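Zirkum Forum > Missions and Probes > Small bodies
Thread: Two landers or one for the comet sample proposal?

hsuvarna
Has everyone had a chance to read the Trasudell proposal yet? I stayed up far too late with it and I'm so pleased somebody is finally asking for a proper comet surface sample, kept cold all the way home! For those who haven't got to it: an orbiter, 2 small landers, and a return capsule with a chilled compartment. The landers go down at different spots, each drills a core, and the better core gets sent up to the orbiter. The full document is 382 pages but the mission summary is near the front and very readable.

What I'd love to talk about is the choice of two landers. Is that the best use of the mass?

perihelion_pete
Lovely read, thanks for putting it up. I'd go for one lander, personally. Two landers means two sets of legs, two drills, two radios, and every kilo of that comes off the fuel you need to get home. Build one, build it well, and spend what's left on a longer survey from orbit so you know where you're putting it.

VMancuso
I'm going to disagree with Pete, in a friendly way :)

We know so little about how strong a comet's surface is. Philae bounced, and ended up in the shade of a cliff. Put a single lander down on something that's fluffier or harder than your model says and the whole trip is over. With two you can send the first, look at how the ground behaved, and change the approach speed for the second. That's a wonderful thing to be able to do! The proposal leaves a gap of 30 days between the landings for exactly this.

Vittoria Mancuso

perihelion_pete
Fair point about the gap, I'd missed that. But look at the power section. The second lander sits attached to the orbiter all that time with its heaters on, and I can't find where that's been added up.

hsuvarna
It's in the appendix, Pete, in the table after the battery one (took me ages as well). The heaters run off the orbiter's panels until release. It does look tight if the comet is further out than planned.

dustjacket
Can I ask a beginner's question? Why does it have to be kept cold? We've had asteroid samples back at normal temperatures and people seem delighted with them.

VMancuso
Great question, dustjacket! Asteroid material like Bennu's is mostly rock and minerals, with some water locked up inside the minerals. A comet has real ice in it, plus frozen gases mixed in with the dust. Let it warm up and the ices turn to gas, the gases can react with the grains, and you've lost the arrangement of it all, the layers and the pores. Stardust brought back comet dust and we learned masses from it, but nobody has had the ice in a lab.

How cold is cold enough is a whole other argument. Water ice is fairly forgiving, carbon monoxide ice is really not.

dustjacket
Thank you, that makes sense. So would it be any use if only the water ice survived?

hsuvarna
Yes, loads! You could measure the deuterium in it properly and compare it with our oceans. I'd be thrilled with that alone. 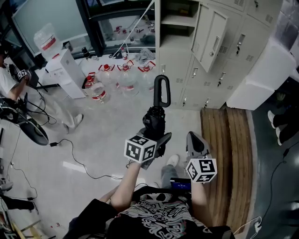

Rendeck, 20/04/2025

Copying in the notice from the Arumugam Society page, as a few of you asked when the talk was. The open evening on comet missions is at the Rendeck reading room, with a talk on sample return and a long slot for questions. Entry is free, and there are 15 places left. Bring a printout of the mission summary if you can, we'll be going through the landing plan and it's hard to follow without the diagrams.

Harish Suvarna

perihelion_pete
I'll come, if only to argue about mass budgets in person. Will it be recorded?

hsuvarna
Audio only I think, but I'll type up the questions and post them on this thread.

oort_and_about
Joining in from the other side: I'm not sure about landing at all. Why not a touch-and-go, like OSIRIS-REx did? Down, grab, away. No legs, no drill, no worrying about bouncing. You could do it three times on the same comet with one spacecraft and I bet it comes out cheaper.

VMancuso
It would be simpler, and I'd happily fly on it! You only get the top few centimetres though, and on a comet that's the bit the Sun has been cooking on every pass. The good stuff is further down. The drill is the reason I got excited about this one in the first place.

oort_and_about
How deep does theirs go? I've only skimmed it.

VMancuso
They give a range, depending on how hard the ground is. Have a look at the drill chapter, the drawings are beautiful.

perihelion_pete
The drill chapter is the best part, I'll give them that. I still say one lander. If they revise the proposal in July I hope they at least show the single-lander version next to this one so we can compare the masses.

hsuvarna
Agreed on showing both. I'll put that on the question list for the evening. Anyone else with questions, post them here and I'll add them.

dustjacket
Could you ask what happens to the core that doesn't get chosen? I feel a bit sorry for it.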